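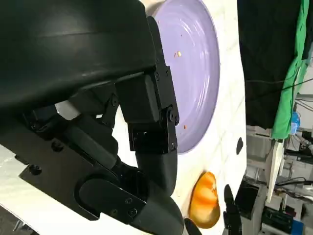

Black brackets, small hex screws

Board: Paint, Finish and Color
Thread: Is black trim worth it in an old house?

zendham_attic
February 11, 2026
OK, I did it. After two years of staring at cream baseboards I painted every bit of trim in the upstairs hall black, and I love it so much I keep walking up there for no reason! The house is a small one in Malthorpe with low ceilings and crooked door frames, so everyone told me it would feel like a tunnel. It doesn't. The walls are a warm white and the trim just draws a line around everything – like somebody finally inked in the pencil drawing.

I used a satin. Now I'm itching to do the stair rail too, and that's where I'd like opinions. Satin again, or go up to semi-gloss?

oldputty
Semi-gloss on a rail, every time. Hands are on it all day and satin gets greasy looking in the spots where people grab it. Sand it properly first, 120 and then 220.

Ayele Street Meg
I have to disagree with putty. I did a black semi-gloss rail in August and every dent from the last hundred years showed up the minute the light hit it. Satin forgives a lot. Mine got redone in satin and I wipe it down with a damp cloth, takes no time.

oldputty
Then the dents needed filling, Meg. Paint isn't filler.

Ayele Street Meg
There were a LOT of dents. I have a life!

mtilahun
Meron Tilahun here, longtime reader. Love this thread. My vote is satin for the spindles and semi-gloss for the handrail only. You get the tougher coat where the hands go and the fussy turned parts stay quiet. We did this at my aunt's place in Hedemier and people always ask about it. Buy good brushes! Mine cost 20 dollars and it was the best money in the whole project.

hallway_hal
I'll be the grump. Black trim shows dust like nothing else, and I say that as someone who painted 627 square feet of basement the same way. I went back to off-white after one winter with two dogs. Pretty for photos, a chore to live with.

zendham_attic
Hal, I believe you about the dogs, but I've only got a very lazy cat and she's black too, so we're set. Meron, the split finish is such a good idea – I'm doing a test on the bottom newel post tonight. Would you prime over the old varnish with a bonding primer, or is a scuff sand enough?

mtilahun
Bonding primer. Ask for it tinted gray and you'll save yourself a coat of black.

oldputty
Agree with that, at least.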